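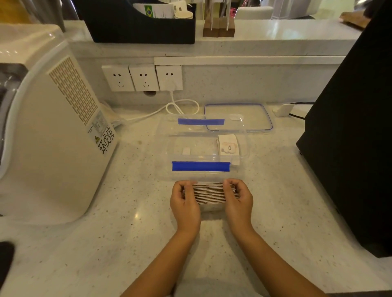 Card stock and hand loading

Progress report to Tovico, period ending October
Drulik card-packing cell

Card stock for the cell is still squared and loaded by hand. The operator takes a thick stack of the thin cardboard cards, holds it at both ends with the fingers over the top edges, and evens it up before it goes any further. Containers for this job are clear plastic with blue tape on the front and far rims. The tape marks the two sides the gripper approaches from, and it has cut down on containers being set in the cell backward.

We had planned to replace this step with a bulk hopper by now. The hopper is built but it bends the outer cards, so it is staying on the shelf until the side plates are remade. Hand loading takes one person a few minutes per refill and can be done while the arm is running.

Setup work completed

The arm was re-leveled after the base plate was moved to make room for the second infeed. All taught positions were redone afterward. We tried to keep the old ones and apply an offset, which worked at the infeed and drifted at the far end of the outfeed, so we gave that up after a day.

The gripper fingers were changed to the narrower Yook set. Grip force is now at 56 percent of maximum. At the old setting of 76 percent the fingers left a visible line on the edge of the top card, and the customer returned one carton for it.

The vacuum line on the separator was rerouted away from the elbow joint, where it had been rubbing. It now runs along the upper arm in a sleeve. The old line was worn but had not leaked.

Test results

The long run covered 653 picks. There were two stops, both double picks from stacks that had not been squared well. The arm recovered from the first by itself and needed a manual reset for the second. Average cycle time was around 69 seconds per finished container, including the lid.

Lid placement is slower than we would like. The sealing rim has to go down evenly, and the program presses each corner in turn — a wide press pad would do it in one move. The pad is drawn but has not been cut.

Maintenance

The weekly check is now on one page and is kept at the cell. It covers finger wear, suction cups, the air filter, cable sleeves and the home position. Paper dust is the main nuisance. It collects on the stack-height sensor and causes false "empty" signals, so that sensor is wiped at the start of every shift.

Spare suction cups and one spare finger set are on hand. A spare valve block has been ordered through Buvodis and has not arrived.

Next period

Remake the hopper side plates and repeat the bend test.
Cut and fit the press pad for lids.
Run the cell for a full shift with the second infeed connected.
Train two more operators on the manual reset.

Spending is within the approved budget. The one open item is the valve block, which was quoted before the price change — we will report the difference when the invoice comes in.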